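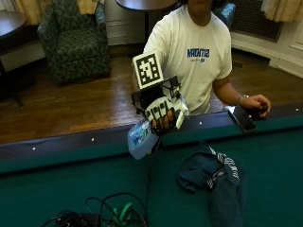

Smartphone with a dark screen, held at the edge of a pool table.

Unit 4: Household Electronics in the Municipal Waste Stream
Course: Local Waste Systems
Instructor: Noelia Cantero
Notes revised July 17, 2024

Reading before class: Kokkinos, chapter 3, and the Keltthorpe drop-off survey in the course packet. Bring the survey tables. We will use them in the second half.

1. What counts as household electronics

For this unit the term covers anything with a plug or a battery that a resident might throw out: phones, chargers, remote controls, printers, toasters, televisions. Large appliances such as refrigerators were covered in Unit 3. They are collected separately and contain refrigerants, so the rules are different.

Small items are the hard part for a city. A television is too big for the cart, so the resident has to ask what to do with it. A phone fits in the kitchen trash or in a drawer, and the city may not see it for years.

2. Why the curbside cart is the wrong place

Sorting lines for mixed recycling are built for paper, cans, bottles and cardboard. A phone that goes onto the belt can be crushed by the screens or carried off with the flat paper. Lithium batteries are the main safety problem. If the cell is bent or punctured it can short and catch fire, and a sorting building is full of dry paper.

Residents often assume that anything with metal in it belongs in the cart. The word for this is wishful recycling. Know the term for the quiz.

3. Collection methods

Permanent drop-off. A staffed counter or locked bin at the transfer station. Low cost per pound once it is running. Residents without a car use it very little.

Collection events. One or two days a year in a parking lot. Good turnout, long lines, and a lot of old televisions. Staff overtime is the largest cost.

Retail take-back. A store accepts small items at the front desk. Convenient, but the city gets poor data unless the agreement requires reporting.

Mail-back. Prepaid boxes or envelopes. Shipping rules for damaged batteries limit what can be sent.

4. Case: Keltthorpe

Keltthorpe opened a permanent drop-off counter in March, after three years of events only. The contractor is Dullus, which also handles the town's scrap metal. In the first 10 weeks the counter took in 1751 items. Phones and tablets made up 31 percent of the count but a very small share of the weight. Keep this in mind when you read any report that gives tons only. A program can be collecting the items that matter most for battery safety and still look weak on paper.

Glykeria Kokkinos, who ran the survey for the town, asked visitors how they had heard of the counter. The answer given most often was the insert in the water bill, at 61 percent. The town had spent more on radio ads. The survey reached only people who had already come in, so it says nothing about households that never heard of the counter.

5. Data on devices

Many people keep old phones because they are worried about photos and passwords. A program should post plain instructions at the counter:

Back up what you want to keep.
Sign out of accounts.
Run the factory reset.
Take out the SIM card and any memory card.

Staff should not do these steps for the resident. Keltthorpe's contract says that Dullus must shred any storage it does not resell and must keep a log. Stiken, the neighboring district, has no such clause. Compare the two contracts in the packet, pages marked K and S.

6. Terms

Diversion rate: the share of total waste that is kept out of landfill or incineration.
Residue: material left over after sorting that has to be thrown away.
Downstream vendor: a firm that receives material from the first processor.
Covered device: an item named in a state's take-back law. Lists differ from state to state.

7. Assignment

Write two pages on the Alipour neighborhood plan. It proposes closing the yearly event and putting locked bins in the branch library and the bus station. Say which residents gain, which lose, and what the city would need to measure in the first year. Use at least one table from the survey. Cost estimates are in the last section of the packet and do not include bin replacement.

Hand in on paper at the start of the next class. Unit 5 is compost.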